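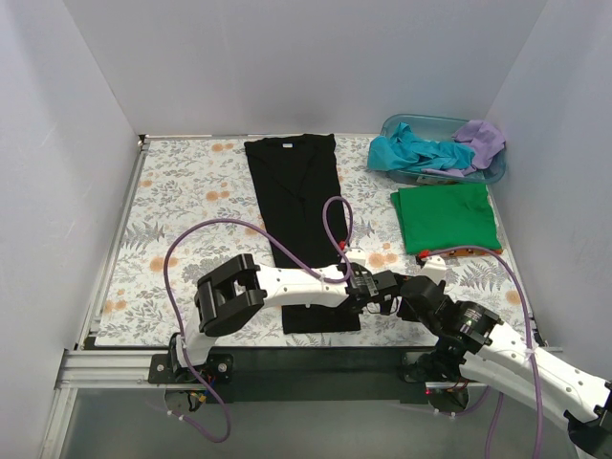
蕨叶花布上的黑色T恤,两侧袖子已经折进去

七月通讯 · 补种队那一栏

上一期发出去以后,好几位读者来信问同一件事:Pornano那边的麻疹补种到底做完了没有?没有,还差一截,我这一栏就从这一截写起吧。

先给新订阅的朋友补几句背景。Pornano是一条河谷的名字,也是谷口那个镇的名字,本地人混着用,我刚来的时候经常听岔。河谷里头散着很多小村子,路只修到一半,后半段是碎石路,雨大一点就断。前年河水涨过之后,上游一部分人家搬到了谷口的临时安置点,一部分投奔亲戚去了Starnurero,还有一部分哪儿也没去,就住在原来的地势高一点的地方。人一搬,孩子的接种记录就乱了。有的孩子第一针在村里打的,第二针该打的时候人已经在安置点,安置点的登记本上没有他;有的孩子两边都登记了,名字还写得不一样。

我们Stastura的小组从春天开始跟镇卫生所一起理这份名单。理到最后,需要补种的孩子是1277个。这个数字后来在各种会上被念了很多遍,念得我晚上做梦都在核对表格(真的,梦里还有一行怎么都筛不出来)。

名单怎么来的,我想多写一点,别的地方的同行大概会用得上。

卫生所原来有一套纸质的登记本,按村分册,一个村一本,蓝色硬壳。涨水那次泡坏了几本,字迹糊成一片,只能靠家长手里的接种卡反推。问题是接种卡也丢了不少。一家人半夜往高处走,抱孩子、牵牲口、背粮食,谁会记得翻那张卡片呢?所以我们第一轮是挨家问,问的时候也很讲究方法。你要是直接问“打过麻疹疫苗没有”,十个妈妈里有九个会说打过,因为孩子确实打过针,至于打的是什么,谁分得清。Shoshana Ferreira教了我们一个办法,她在这条河谷做了很多年护士,现在管整个补种队的排班。她让我们问:那一针打在哪里?打的时候孩子多大?会走路了吗?打的是胳膊还是大腿?当天有没有同时往嘴里滴东西?几个问题问下来,再对照当年的接种日程,多半能猜个八九不离十。猜不准的怎么办?猜不准就按没打算。麻疹疫苗多打一针不会有什么坏处,漏掉一针就不好说了。

这一条我后来反复跟家长解释。有位奶奶特别担心,说孙女可能已经打过两次了,再打一次会不会“药太多”。我跟她坐在门口聊了很久,从天气聊到她家的豆子,最后她自己把孩子抱过来了,还嘱咐护士手轻一点。

为什么麻疹要追得这么紧,我也再啰嗦一次。麻疹传得极快,一个病人在屋里待过,人走了以后病毒还能在空气里留上一阵子,最长可以到两个小时。一个群体里要有九成五左右的人有免疫力,才挡得住它到处窜,别的很多病都不需要这么高。安置点里屋子挨着屋子,孩子整天在一起玩,只要有一个地方漏得厉害,后面就很难收拾。再有就是,麻疹本身发烧出疹子大家都知道,它后面跟着的肺炎、腹泻、耳朵发炎,知道的人就少些。本来就吃得不太好的孩子,得一次麻疹,体重掉下去,很久都补不回来。得过麻疹以后,身体对别的病菌的抵抗力也会弱上一段时间。所以补种的那几天,我们同时给符合年龄的孩子补维生素A,滴剂,剪开小胶囊往嘴里挤,味道孩子们普遍不喜欢,挤完以后表情都很精彩。

再来说冷链。写到这里我先喝口水。

麻疹疫苗怕热也怕光,平时要放在二到八度之间。瓶子里是冻干粉,打之前用配套的稀释液溶开,溶开以后就更娇气了,六个小时之内没用完就得扔,哪怕瓶里还剩好几剂。这条规矩没有商量的余地。在城里的诊所,这不算难事,冰箱就在旁边,孩子排着队来。在河谷里就麻烦了:你背着冷藏箱走到一个村子,村里要打针的孩子可能只有两三个,开一瓶十剂的,用掉三剂,剩下的只好扔掉。不开呢?那三个孩子怎么办。

我们队里为这件事争过。有人主张把附近几个村的孩子集中到一个点,凑够了再开瓶,省疫苗;有人觉得让妈妈抱着孩子走那么远的山路,很多人就干脆不来了。两边都有道理,吵到后来Shoshana拍了板:为一个孩子也开瓶。浪费多少疫苗,事先就算进计划里,申请的时候多要一点。她的原话我记在本子上了:“瓶子可以再领,孩子下个月在哪儿我可不知道。”我当时有点不服气,我是管物资的嘛,看见扔掉的疫苗心疼。跑了几趟上游以后,我没意见了。

我们手上的冷藏箱一共3个。对,就3个,要管54个接种点。Jabłońska供的货,这家供应商之前给卫生所修过冰箱,人很可靠,就是发货慢,单子下了之后要等,等得我每天去镇口的货站晃一圈,货站的人看见我就摆手。箱子本身好用,盖子严,背带也宽,背一天肩膀不至于勒出印子。缺点是冰排要提前冻,冻透了又不能马上放,得在室温里先放到微微出水,摇一摇能听见里面有水声,才能装箱。这一步叫“调理冰排”。新来的队员最容易在这里着急,早上五点半大家都在等车,你站在那儿摇冰排,摇了没声音,放下,过一会儿再摇。可是不等真不行,稀释液和好些别的疫苗都怕冻,箱里要是混着带了百白破之类的,冰排太冷直接贴上去,冻坏了从外面未必看得出来。

每个箱子里放一支温度计,每天记两次。疫苗瓶上还有一个会变色的小标记,中间那个方块如果变得跟外圈一样深,或者更深,这瓶就不能用了。我特别喜欢这个设计,简单,不用认字也能看懂。上游有个村里的小学老师帮我们维持秩序,看了一遍就学会了,后来每次开瓶前她都要凑过来检查,比我们还严。

54个接种点怎么排,也调了好几版。最早那版是我拿着地图排的,按距离,看上去漂亮极了,一天跑几个点,线路一点都不绕。拿给卫生所的司机看,他看了一眼就笑,说你这条线要过一座桥,那座桥现在只能走羊。(我后来去看了,确实只能走羊,而且羊也走得不太情愿。)第二版按路况排,第三版加上了赶集的日子,因为赶集那天上游村里没什么人,全在镇上。第四版反过来,索性在集市边上设一个点,妈妈们买完东西顺便就把针打了。集市点的效果出奇地好,好到那天差点不够用,中午十二点多又让人骑摩托回卫生所取了一趟。

集市点还有个我没想到的好处,消息传得快。卖布的大姐在摊子上跟每个带孩子的客人都说一遍,说得比我们印的传单清楚多了。传单我承认是失败的,字太多,开头还写了一大段项目介绍,谁要看那个!下一版已经改成两句话:什么时候来,来哪里。反面画了一张到卫生所的路线。

好,说回进度。

到我写这一栏的时候,名单上还有177个孩子没有打上。我把这177个拆开看了一下,情况不太一样,笼统说“还差一百多个”容易让人误会,以为都是家长不愿意。

最多的一类是搬走了。主要是去了Starnurero。那边是个大一点的城,有自己的卫生系统,按理说孩子到了那边应该在那边打,可是很多人家住在亲戚家里,没有登记地址,那边的名单上没有他们,我们这边的名单上有他们却找不到人。我们现在跟Starnurero的社区诊所每周对一次名字,靠的是孩子的名字、妈妈的名字加上原来的村名,三样凑在一起来认。名字的拼法是大麻烦,同一个孩子在两份表上差两个字母,电脑就当成两个人。所以这活儿还是人来做,两个人对着电话念,念一个划一个。上周六下午我和那边的登记员念了一下午,嗓子都哑了,中间她家小孩还抢过电话跟我讲了半天他的自行车。

第二类是来的那天孩子在发烧,家长抱回去了。这里我要多说两句,因为这里面有误会。孩子有点流鼻涕、轻微咳嗽、低烧,通常是可以照常打的,病得比较重的才需要缓一缓。可是家长担心,有的队员自己也拿不准,就说那下次吧。“下次”在这条河谷里可不是一个随便能说的词。Shoshana为这事专门开了一个短会,把能打和不能打的情况写在一张纸上,贴在每个冷藏箱的盖子里面,拿不准就打开看,再拿不准就给她打电话,她说半夜也接。(我没试过半夜,倒是试过清晨,她真的接了,声音听起来比我清醒。)

第三类才是不愿意打的,人数不多,理由也各有各的。有一家是因为大儿子以前打完针胳膊肿了,肿了好几天,妈妈心里一直过不去。有一家是爸爸在外地干活,要等他回来商量。还有一家,怎么说呢,是对我们有意见:涨水那年登记过很多次救济物资,填了很多张表,后来什么也没等到,现在看见拿表格的人就关门。我能理解。那天我们把表格收起来,就在院子外面站着聊了会儿,也没提打针。过了些日子再去,门是开着的,孩子还是没打,但至少能坐下来说话了。这种事急不得,我又挺急的,只好去搬箱子。

还有几个,是名单本身的错。有一个“孩子”我们找了很久,最后发现登记的是他爸爸小时候的名字。那位爸爸听说我们要给他补种,乐得不行,问大人打了有没有糖。

接下来怎么安排:上游剩下的点再走一轮,路线已经排好,看雨。雨停两天以后碎石路才比较能走,所以具体哪天出发要临时定,定了会请各村的广播说一声。集市点继续开,每次赶集都有,上午八点到下午两点,就在卖布的那一排尽头。安置点那边,卫生所每周三全天都可以打,不用预约,没有接种卡也可以来,来了当场补一张新卡。请大家帮忙转告这最后一句,很多人就是因为卡丢了不好意思来的。卡丢了没有关系,没有人会说你。

新卡我们换了厚一点的纸,外面加了个塑料套,套子上有个孔,可以穿绳子挂起来。好几家真的把它挂在门后的钉子上,跟钥匙挂一块儿。我看到的时候挺高兴的。

再说说人手。补种队现在缺的主要是会记录的人。打针的护士够,司机够,缺坐在桌子后面写字的。这个岗位听上去轻松,做起来很累:一边问家长,一边查名单,一边写卡片,旁边还有孩子在哭,有时候好几个孩子一起哭,一个哭了会带动一片。字要写清楚,日期不能错,疫苗的批号要抄对。如果你在谷口附近住,识字,坐得住,七月里能抽出两三个整天,请跟卫生所前台说一声,或者直接回这封邮件。有午饭,往返车费我们出。培训一个上午就够,内容主要是怎么问那几个问题,还有怎么抄批号。

捐物的朋友也在问。现阶段最需要的东西很不起眼:圆珠笔(蓝色黑色都行,要写得出来的),装废弃针头的安全盒我们自己按规格采购,不用捐;遮阳布很需要,集市点中午太晒,疫苗怕,人也怕;还有大的保温水壶。玩具请先不要寄了,谢谢大家的好意,上一批还有好多堆在仓库里,运上去很占车位,车位现在要先让给箱子。

有读者问能不能直接捐疫苗。不能。疫苗从哪里来、路上什么温度、谁签收,每一步都要有记录,中间断了一环我们就不敢用。请把这份心意换成别的。

另外,上一期里有个错要更正。我写安置点接种室“每天开放”,写错了,是每周三。有一位妈妈看了通讯周一跑来,白走一趟,好在那天护士正好在,给打了。我已经跟她道过歉,在这里再道一次。以后涉及时间地点的内容,我发出去之前会让前台先看一遍。

最后回几封来信。

住在Starnurero的一位读者问,她的孩子在Pornano打过第一针,第二针能不能在她那边打。可以的,两针在不同的地方打没有问题,把接种卡带上;卡不在身边的话,写信告诉我孩子的名字和原来住哪个村,我帮你从登记本里查,拍照给你。

另一位问孩子打完以后发烧要不要紧。麻疹疫苗的反应来得比较晚,有些孩子是在打完一个星期左右发点烧,也可能起一些淡淡的疹子,一般一两天就过去了。多喝水,吃奶的接着喂奶,穿少一点。要是烧得很高、叫不太醒、抽搐,或者喘得厉害,别等,马上去卫生所,夜里也有人值班,敲侧面那扇门,正门的铃坏了还没修。

还有一位没留名字的朋友,说上一期写冰排写得太长。这一期好像也不短……下期我争取少写冰排,写写上游那一轮跑得怎么样,还有Jabłońska答应的那批备用温度计到了没有。来信请还是寄到老地址,标题里写上村名,我好找。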